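Preguntas frecuentes - Servicio de guardarropa de temporada Hunesen

Última actualización: 30 de julio de 2023

¿Qué es el guardarropa de temporada?
Es un servicio de almacenaje para ropa que no se usa durante unos meses. Usted nos entrega las prendas dobladas, nosotros las guardamos en bolsas de plástico y se las devolvemos cuando las pida. Trabajamos con particulares y con pequeños alojamientos.

¿Qué prendas aceptan?
Camisas, jerséis, pantalones, abrigos, ropa de cama y mantas. No aceptamos calzado, pieles ni prendas con piezas metálicas sueltas. Los trajes de novia se consultan aparte.

¿La ropa tiene que estar lavada?
Sí. Una prenda guardada con restos de sudor o de comida amarillea y atrae a la polilla. Si prefiere no lavarla en casa, puede contratar el lavado al hacer la reserva. No lo hacemos con prendas que ya están en el almacén.

¿Puedo entregar ropa recién planchada?
Mejor déjela airear una noche. El vapor de la plancha tarda en salir del tejido, sobre todo en el algodón grueso y el lino.

¿Cuántas prendas caben en una bolsa?
Depende del grosor. En la bolsa estándar caben 8 camisas dobladas. Para abrigos y edredones hay una bolsa grande, modelo Clullano, que se cobra como dos estándar.

¿Usan bolsas al vacío?
Solo para edredones sintéticos y si el cliente lo pide. El plumón y la lana pierden cuerpo cuando pasan meses comprimidos. El resto va en bolsa normal, sin extraer el aire.

¿Por qué son transparentes las bolsas?
Para identificar el contenido sin abrirlas. Cada bolsa lleva además un número que figura en su resguardo.
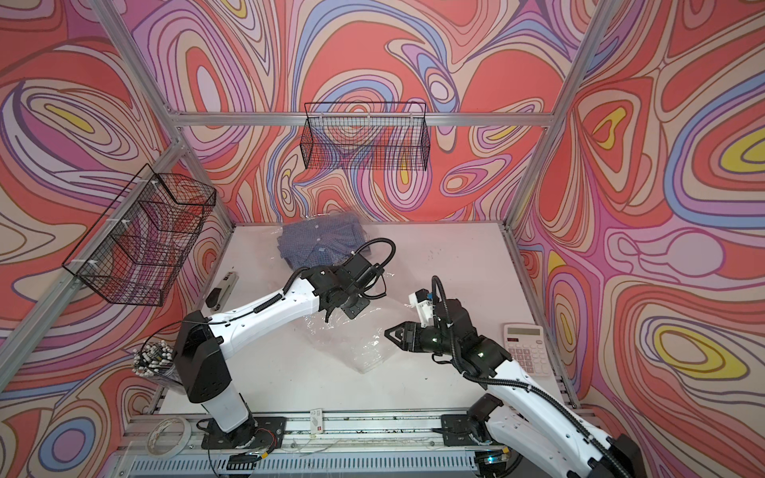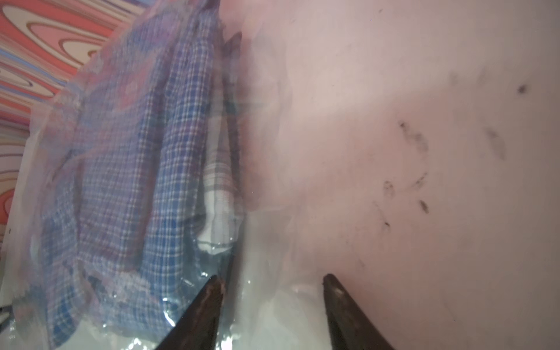
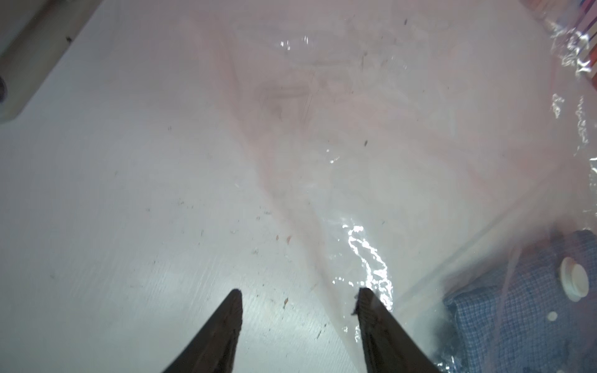
En la segunda foto, prendas de cuadros dobladas en una bolsa de plástico transparente.

¿Dónde se guarda la ropa?
En nuestro almacén de Ristgate, en estanterías cerradas y sin luz directa. La zona de abrigos está separada de la de ropa de cama.

¿Cuánto cuesta?
La temporada de seis meses cuesta 156 euros para un máximo de seis bolsas estándar. El año completo cuesta 222 euros. El lavado y la recogida a domicilio se pagan aparte.

¿Puedo recuperar una sola prenda antes de tiempo?
Sí, pero se devuelve la bolsa entera - no abrimos bolsas para sacar piezas sueltas. Si cree que va a necesitar algo, póngalo en una bolsa distinta. La primera devolución anticipada no tiene coste.

¿Con cuánta antelación debo pedir la devolución?
Tres días laborables. En mayo conviene pedirla con una semana, es el mes con más entregas.

¿Qué ocurre si una prenda se daña?
El seguro incluido cubre hasta 2,000 euros por cliente. Debe avisarnos en los cinco días siguientes a la entrega y conservar la bolsa con su número. No cubre manchas anteriores al depósito ni el desgaste normal.

¿Ponen antipolillas?
Utilizamos saquitos de cedro de la marca Sengar. No usamos naftalina. Si alguien en casa es sensible al olor del cedro, indíquelo en la reserva y no los pondremos.

¿Puedo renovar sin pasar por el almacén?
Sí, por correo electrónico o por teléfono, hasta el último día del contrato. Si no recibimos respuesta, guardamos la ropa un mes más y se factura ese mes.

¿Con quién hablo si tengo una reclamación?
Con Girish Dhillon, responsable de atención al cliente. Tenga a mano el número de resguardo.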